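Unit 4: Task Lighting at the Desk
Course notes, Workplace Ergonomics
Prepared by Zinhle Nel; exercise sheet by Natália Kolář

4.1 Terms

Illuminance is the light arriving on a surface, measured in lux. Luminance is the light leaving a surface toward the eye. A task lamp is placed to raise the first without producing glare, a problem of the second.

The working figure in this unit is 400 lux on the task area, measured flat on the desk with the lamp and the room lighting both on. Take readings at 13 grid points and record the lowest as well as the mean.

4.2 Parts of a desk lamp

The base sets the footprint and resists tipping. The stem sets the height. The head sets the direction of the light and its spread across the surface. A long head gives softer shadow edges than a small round one at the same height.

Controls are found on the head, the stem, or the base. Base controls can be reached without passing a hand in front of the light, but they take up desk surface that has to stay clear of papers. 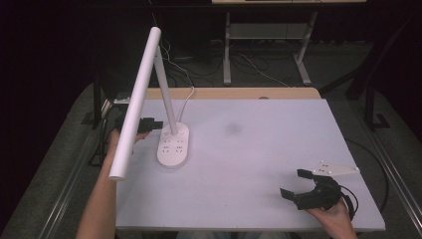 4.3 Placement

For writing, the lamp goes on the side opposite the writing hand. For screen work, it goes to one side of the monitor with the head turned down and away from the glass.

Check for veiling reflections by laying a glossy sheet on the task area. If the lamp shows as a bright patch from the normal sitting position, move the head sideways before changing its height.

Pale, matte desk surfaces reduce the contrast between paper and surround. Note the surface color and finish on the sheet before taking readings.

4.4 Cable routing

Route the cable off the back edge of the desk, clear of the knees and chair casters. Leave enough slack for the lamp to reach its farthest working position. Loose cables on the floor are recorded as a trip hazard.

4.5 Exercise

Measure one desk at 90 percent output and again at full output. Plot both sets on the same axes. Submit the plot with the completed sheet.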